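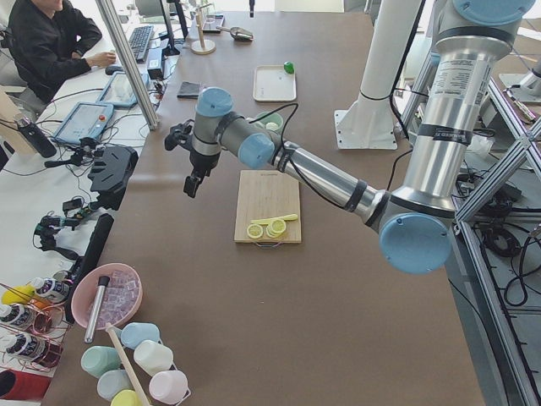 3.2 Sources and coding

The corpus comprises 1,941 death notices published in the Clistlow and Harnen weeklies. Notices shorter than 30 words were excluded. Each remaining notice was coded for birthplace, occupation and named survivors, and 2 coders independently reviewed a 20 per cent subsample. References to a town of origin persisted well after the closure of the Esley mine, particularly among former residents who had resettled in larger centres.

Figure 3. A silver robot arm above a brown tabletop.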